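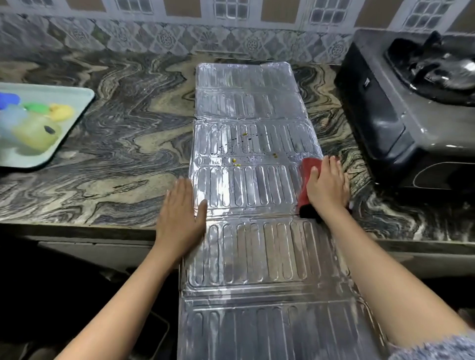
Limpiar la pantalla de aluminio de la cocina, a mano y con el Favura

7 mar 2021 | Cocina y limpieza

Las pantallas plegables de aluminio que se ponen detrás de los fogones recogen la grasa que si no acabaría en los azulejos. Son baratas y se lavan en poco tiempo, pero la lámina es fina y se arruga con facilidad. Primero va la forma de limpiarla a mano y después lo que hace con ella el Favura, el brazo de encimera que vende Stonuva y que llevamos 16 días usando en la cocina.

A mano

Espere a que los fogones estén fríos antes de retirar la pantalla. Desdóblela entera sobre la encimera, a lo largo. Si sobresale por delante, empiece por los paneles del fondo y vaya tirando de ella.

Sujete siempre con una mano abierta, cerca de la zona que va a frotar. Si se sujeta por una esquina, el aluminio se dobla justo por donde no debe.

Paño suave, agua templada y unas gotas de lavavajillas. Nada de estropajo verde ni de lejía. El bicarbonato tampoco conviene, oscurece el metal.

Cuando el dibujo es en relieve, pase el paño en el sentido de los resaltes y luego, con menos presión, en el contrario. La salsa y las especias se quedan en los surcos y en los pliegues. Para los restos secos, deje el paño mojado encima cinco minutos y no rasque con la uña.

Aclare con otro paño y seque antes de plegar.

Con el Favura

El Favura se fija al borde de la encimera con una mordaza y lleva una almohadilla con velcro a la que se le pone el paño. Viene con programas para encimera, placa y azulejo. En la encimera de granito trabaja bien: recorre la superficie por franjas y el resultado es parejo. El programa completo dura 20 minutos. A mano se tarda bastante menos, pero mientras tanto se puede recoger lo demás.

Con la pantalla de aluminio la cosa cambia. No trae programa para láminas y el de azulejo aprieta demasiado. En la primera prueba movió la lámina y nos dejó un pliegue nuevo en el segundo panel. Con el programa de encimera, la presión al mínimo y dos pinzas de mantel sujetando los extremos, quitó la grasa de los resaltes pero no llegó al fondo de los surcos. Hubo que repasar los pliegues a mano.

Otras cosas que conviene saber:

La cámara del brazo se confunde con los brillos. Si da el sol en el metal, baje la persiana.

Las encimeras con mucha veta también le cuestan. A veces toma una mancha oscura de la piedra por suciedad y vuelve a pasar por el mismo sitio.

Retire de la encimera los vasos y los recipientes de plástico ligeros. Los rodea casi siempre, pero nos tiró uno.

El paño que trae pierde pelusa en los primeros lavados. Uno de microfibra corriente, recortado a medida, sirve igual.

La mordaza necesita un canto recto. En cantos redondeados hay que pedir el suplemento aparte.

Precio y compra

Cuesta 2.197 euros con la base y dos almohadillas. Lo compramos en la tienda de Vetville, donde dejan probarlo sobre una encimera de muestra. Lleve su propio paño y, si tiene pantalla de aluminio, llévela también.

Para encimeras largas y de uso diario puede compensar. Para la pantalla de aluminio seguimos con el paño y las dos manos. En abril Stonuva tiene previsto sacar un programa para superficies delicadas y, cuando lo probemos, actualizaremos esta página.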